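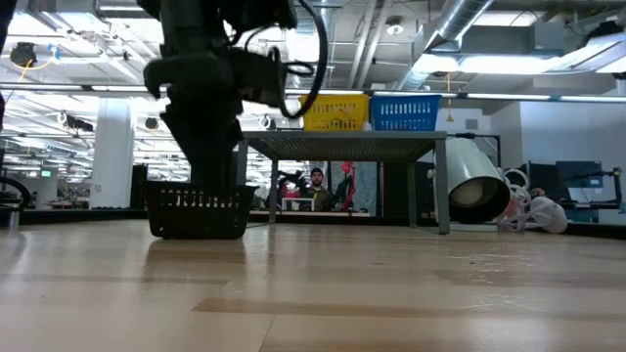

September. The first week of the Wulladeck home visiting programme closed this afternoon, and this entry is made while the particulars remain fresh. The programme offers older residents of the district a weekly call at home, with a short course of balance exercises and advice on regular meals. The referral forms returned from the Makhubela surgery were sorted before nine o'clock, and the writer has asked that those still awaiting a reply be kept together in a black plastic basket, of the rectangular sort with small slots along the upper rim, so that they are not mixed with the completed files. Of 563 letters sent to households in the district, 251 have been answered. This is a better return than the spring circular achieved, although the replies from the eastern streets remain few.

The morning was given to the question of falls. It has been the practice of this office to ask each new participant whether a fall has taken place within the past year. Several visitors have reported that the question is answered too quickly, and that a fall is mentioned only later, over tea or at the door. It was agreed that the question should be moved to the second visit and put in plainer terms: whether the person has at any time ended up on the floor without meaning to. The revised wording will go to the Juvuvov office for approval, and no change is to be made to the printed sheet until it has been received.

A longer discussion followed on meals. Participants who live alone are often found to take a proper breakfast and very little after it. The guidance at present recommends protein at each meal, with eggs, beans, fish and yoghurt given as suggestions. Visitors consider the list sound but the leaflet too long. The writer is inclined to agree. It runs to four sides, and two of those concern vitamins, on which participants should in any case speak to their doctor or pharmacist. A single side in large type has been requested.

At two o'clock the Jilum group met for its first session. There were 46 places and all were taken – a matter of some satisfaction, given the doubts expressed in the summer. The exercises were the usual ones: rising from a chair, heel raises with a hand on the chair back, and walking heel to toe along the wall. The hall was colder than it should have been. A request has been made for the heating to be turned on an hour before the next session. The chairs with arms must also be set out first, as several participants were left with the others and found them difficult.

One matter gave cause for concern. Two participants had stopped taking their walks because the pavement near the health centre is uneven and the light poor by early evening. The exercises can do little about a broken kerb. A letter has been drafted to the highways office, and will be sent tomorrow with a plan of the route attached.

The reading for the evening was the draft of the winter guidance, which is still unclear on whether visits should continue in icy weather. The writer's view is that a telephone call should take the place of the visit on such days, and that the call should be entered in the record as a contact. A note to that effect has been placed in the margin at section 2. The travel claims remain to be checked.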